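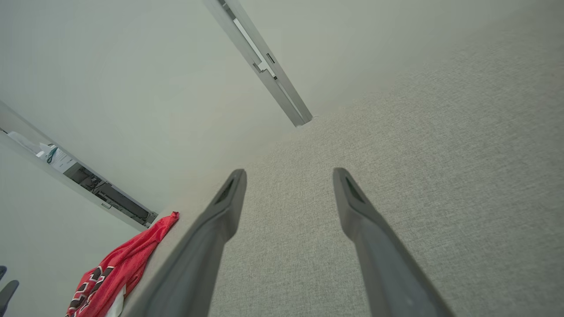 Wrist cam view, fingers open, red shirt on the left

Umance gripper kit for picking up clothes, worth it or should I keep saving?

Posted by plultdale_pete in Home & Hobby Robots

Hi all, I've been going back and forth on the Umance two-finger kit for my arm (the arm is a Tello, the older one with the heavier base). What I want it for is laundry. Shirts mostly, my kids' jerseys, the slippery kind. The kit comes with the two fingers, the wrist camera and a license for their grasping software, and Laltalum has it on sale through Sunday.

My question is whether the stock fingers can really hold on to thin shiny fabric. The tips look rounded and pretty smooth to me, and the only texture I can make out is the little dark slot or pad on the inside of each one. I've had bad luck with smooth plastic fingers before! My last set would close on a sleeve, lift it an inch and let go, over and over, until I wanted to throw the whole thing in the yard. Also wondering how the camera copes when there's other stuff around, like a shelf full of papers and parts, and whether it still finds the shirt. I don't want to spend a weekend tuning it.

Thanks in advance, and sorry if this was covered already, the search on here is hopeless.

Kobina Agbenyega
Member, 1006 posts

I've had the kit since July and I do mostly cloth with it, so maybe I can help.

Short version: yes for shirts, with new pads. The stock pads are fine on cotton and towels and pretty poor on anything synthetic. I swapped mine for the soft silicone ones (Laltalum sells them in packs of 2) and my grip on jersey material went from annoying to good. You pull the old pad out with tweezers and press the new one in until it sits flush. Don't glue it, you'll want to change it again later.

Other thing that helped me a lot was where I grab. Go for a fold. When a shirt is crumpled there are always a few ridges standing up, and if you bring the fingers down on either side of one and close slowly you get a nice fat pinch of fabric. If the shirt is spread flat the tips just skate over it. I set the closing force to 70 in the software (the slider, second tab) and left it there. Higher than that and it started leaving marks on the printed numbers, which my son noticed right away.

As for the camera, a red shirt against gray is about the easiest thing you could give it. I'd worry more about a gray shirt on a gray panel. The papers and parts on a shelf shouldn't bother it much if you draw the pick area in the setup screen so it only looks where the clothes are. Took me one evening, and half of that was updating the firmware.

Oh, and watch the wrist angle if you're working near a metal rail or edge. I bumped one with a fingertip and had to redo the zero position.

sockdrawer

dont bother, save up for the suction one

marnie_in_the_garage

Suction on a jersey? Mine couldn't pick up a T-shirt, the air goes right through the weave. It's great for boxes though.

I'd go with Kobina on the pads. I'm somewhere past 3000 picks on one set and they're only now getting shiny at the ends. One thing I'd add is to check which bolt pattern you have before you order, the older Tello wrist needs an adapter plate and it isn't in the box. I waited eight days for mine. Support was nice about it but they still charged me shipping.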